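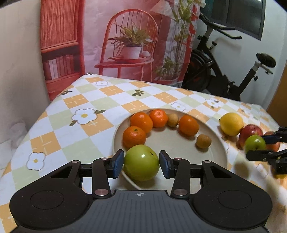

Nazmiye Sezer and Elif Naz Kozan began building hand-held grippers in January, on a shared bench in the Yüksel workshop, and since the summer they have done most of their trials at home. The tool is held in one hand and has two fingers that open and close in front of a wide black housing. There are two of them in use now, so that both hands, or two people, can work at the same table. Fruit is the usual test. A green apple sits well between the dark blue pads, Sezer says, and she likes to start with one. Mandarins come next, and the plate they sit on is a problem in itself, having a wide rim that the housing has to clear.

"We started with wooden blocks," she says. "Blocks taught us very little. They have flat sides, so anything will hold them. A round thing rolls out if the pads don't meet it at the same time."

Sezer repaired sewing machines for a living before she retired. Kozan is her niece and teaches technical drawing. Kozan draws the parts and Sezer fits them, and they disagree often about clearances. The tool is called Pilar, after the first version's tall upright handle. The handle has gone and the name stayed.

I asked what the grippers are for. Kozan said the plan is to put the same fingers on a small arm later on, which they have named Gadon and which so far exists as a base plate and one joint. Before that they want to know by hand what the fingers can and can't do.

"If I'm holding it myself I can feel when it's wrong," she says. "I can feel the linkage bind. When a motor is doing it you only see that the apple is on the floor."

The fingers have been through four designs. The first were straight bars on a slide, and the slide jammed. The second used a single pivot on each side, which made the pads tip as they closed. The third and fourth use linkage arms. Sezer says the pivot screws took longer than any other part. Done up too tight, the arm drags. Too loose, and there is play at the tip.

"You want it so it falls under its own weight, but slowly," she says. "My hands know that from the machines. I couldn't give you a figure for it."

Kozan could. She measured the force needed to move each arm with a luggage scale and kept a table. It did not match what her aunt preferred, so they went with her aunt and rewrote the table.

The pads have a rubbery surface, which grips well when it is clean. Dust from the bench spoils it, and so does the oil from citrus peel. They wipe the pads with a damp cloth between fruits. Earlier pads were covered in plain foam, which tore at the corners after some 70 grips. The present set has lasted since the summer.

Lemons are harder than apples, Kozan says, mainly because of the ends. If the pads close near the point the lemon turns as it is lifted. With a mandarin the difficulty is knowing when to stop squeezing. They lost several early on, and Sezer's kitchen smelt of it for days.

"She was pleased with the smell," Kozan says. "I was the one cleaning the screws."

Money has not been a great worry. The workshop charges 30 lira for an hour on the printer, and the screws come in small packets from Wuvham, a hardware shop near the tram stop. The most expensive mistake was a housing printed in the wrong scale. Sezer keeps it on a shelf with spare bobbins in it.

I asked whether two people get in each other's way with two grippers over one table. Sezer said yes, constantly. They now agree who takes which side before they begin, and the one on the right waits if both are reaching for the same plate. Passing a fruit from one gripper to the other works with apples. It has not yet worked well with anything smaller.

Next is a new spring for the trigger, which is tiring to hold for long. Kozan has drawn two versions and expects to print both. Sezer wants a softer pull and has already wound a spring of her own from wire she had in a drawer. It hasn't been fitted yet.

"She will say it's too weak," Sezer says. "We'll try it on the apple first."

2022-09-22

Share 4 | Comments (0)

Contact us | © Yüksel Workshop Newsletter | Back to top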